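Automation | Test Bench
6 min read

Every gripper vendor has a number it likes to say out loud. For the controller package Herum has been pushing since January, the number is 233: the count of simulated household tasks its arm is supposed to handle without retuning. I spent a week at the firm's Prilldale office watching it try a few of them on screen, and I came away with less faith in numbers.

The virtual arm is a Franka Emika, on a dark pedestal beside wooden furniture. Mairéad Tully, who runs the comparisons, swaps in rival controllers and leaves the rest alone. The one from Kaufmann is slower. Herum's own is quick and, to my eye, too sure of itself when a thin tip gets close to a tabletop.
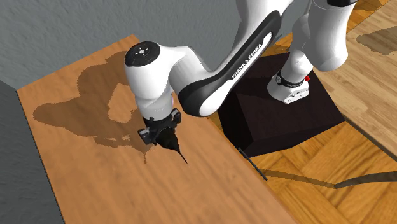 So does a good score in simulation mean a good gripper? It means the controller copes with the simulator's idea of contact, and friction is where that idea is weakest.

Tully doesn't argue the point. Her team gives each controller 200 tries per task, and she showed me a log in which the same grasp went from dependable to hopeless after one change to the fingertip friction setting. The sales deck has no slide for that.

Flat objects are the trial I would ask any vendor to run. A parallel-jaw gripper likes a block or a handle, something with sides. Give it a compact disc lying on a dresser and the two fingers have very little to close on. Herum's answer is to slide the disc to an edge first. Kaufmann's controller goes straight down, and in the runs I watched it scored 30 out of 200. Herum's got 53, and I was told this was progress.
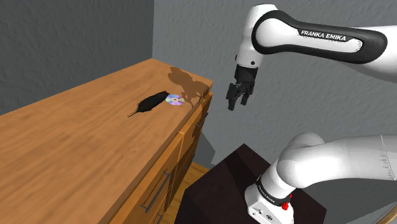 Pornthip Paisan, reading a draft of this piece, thought I was being unfair: a simulator that fails often and cheaply saves weeks of broken fingertips, and Kerach, where the tests move to real hardware in the spring, would never have funded that many bad grasps.

Fair enough. I'd still like to see the Kerach results before anyone prints 233 on another brochure.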